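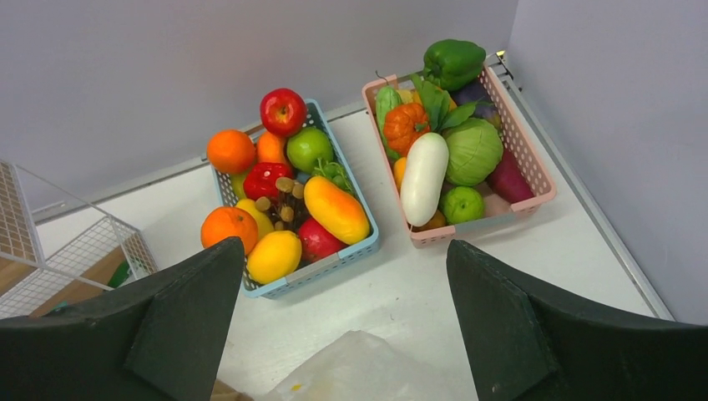 Setting up a sorting table: house rules for two-basket tasks

These rules apply to any station where an arm moves play produce between baskets. They were last changed on 28/01/2024.

Before you start

1. Give each basket one category and one color. We use blue for fruit and pink for vegetables. Keep the same pairing at every station, or recordings from different tables can't be combined.
2. Decide where the odd items go and write it on the station sheet. Tomatoes count as vegetables here. Limes and lemons are fruit.
3. Leave bare table between the baskets. The minimum is 80 mm, and 160 mm is better if the fingers have to come down between them.
4. Check that nothing sits in the path of the arm on its way home.

During the run

Keep hands outside the rail while the arm is enabled. To fix a basket that has moved, press stop, wait for the status light to change, then reach in. Pausing from the software does not count as a stop.

Do not push items down to make them fit. Fruit that hangs over a rim may be left there, but if it falls, end the run and mark it as a drop.

Limit new operators to 5 runs before a check by the station lead. At the Adero room that is Marwan Sayegh.

After the run

Open the fingers, send the arm home and switch off the drive. Wipe the finger pads. Log the run on form 321, including any stops. Runs with no form are deleted at the end of the week.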